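Buscamos participantes escépticos para una prueba de siestas cortas

Presine, publicado el 02/05/2019

Llevamos años leyendo que veinte minutos de siesta arreglan la tarde, la memoria, el humor y, según algunas revistas, hasta el colesterol. En el grupo de descanso de Jurnon no nos lo creemos del todo. Tampoco creemos lo contrario. Lo que vemos son muchos titulares y muestras pequeñas, casi siempre de estudiantes que cobran por dormir y que contestan lo que suponen que se espera de ellos.

Por eso abrimos esta convocatoria. Necesitamos 200 personas adultas que trabajen por la tarde y que estén dispuestas a dormir, o a no dormir, cuando se les diga. Si usted tiene la siesta por una religión, puede apuntarse, aunque le pediremos que lo declare en el formulario. Si le parece una pérdida de tiempo, también.

A nuestra encuesta previa respondieron 1.396 personas. Una mayoría aseguraba rendir mejor después de la siesta y casi ninguna lo había comprobado con algo más serio que su propia impresión. Kieran Sedgwick, que coordina el análisis, propuso tirar esas respuestas a la basura. Las hemos guardado, pero no las usaremos para sostener nada.

Qué le pediremos

Ocho visitas repartidas en cuatro semanas de octubre, siempre después de comer. En cada visita se le asignará por sorteo siesta, reposo con los ojos abiertos o lectura. A continuación hará una prueba de atención bastante aburrida, y ya le avisamos de que no mejora con la práctica tanto como promete el fabricante. En casa llevará un diario de sueño en papel. Las pulseras que miden las fases del sueño no nos sirven: nos gustaría ver antes qué miden.

Las sesiones son en la sede de la calle Plonia, segundo piso, sin ascensor. No espere camas de hotel ni música de olas. Queremos saber qué pasa cuando alguien se echa un rato en un sitio corriente, un asiento tapizado en gris contra una pared blanca y poco más.

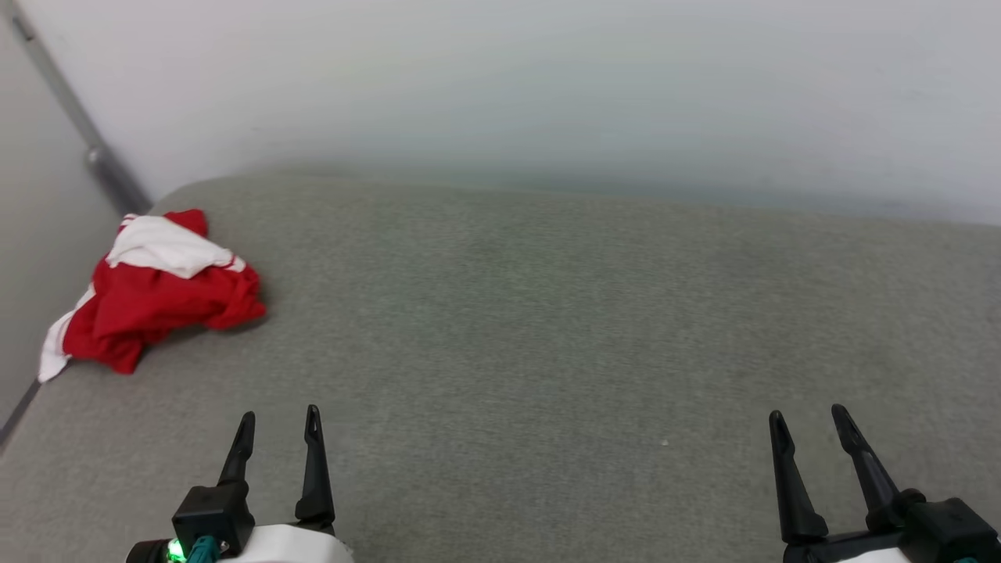
Quién puede participar

Personas de entre 25 y 60 años, con horario laboral estable y sin turnos de noche. No admitimos a quien tome medicación para dormir, tenga apnea diagnosticada o venda colchones, suplementos o cursos de bienestar. Lo último no es una broma: en la convocatoria anterior tuvimos tres casos.

Qué ofrecemos

80 euros por completar las ocho visitas y el transporte urbano. Quien abandone antes cobrará la parte proporcional. No ofrecemos diagnóstico ni consejos personalizados, y le rogamos que desconfíe de quien se los dé tras unas pocas siestas.

El presupuesto procede de la fundación Acheampong, que no verá los datos antes que usted. Publicaremos el resultado aunque sea nulo, cosa que a estas alturas nos parece bastante probable.

Cómo apuntarse

Escriba a la secretaría de Jurnon, a la atención de Naa Dankwa, indicando edad, horario de trabajo y si duerme siesta habitualmente. También puede llamar a la extensión 685 por las mañanas. No hace falta carta de motivación. Contestaremos a todas las solicitudes, incluidas las que no podamos aceptar.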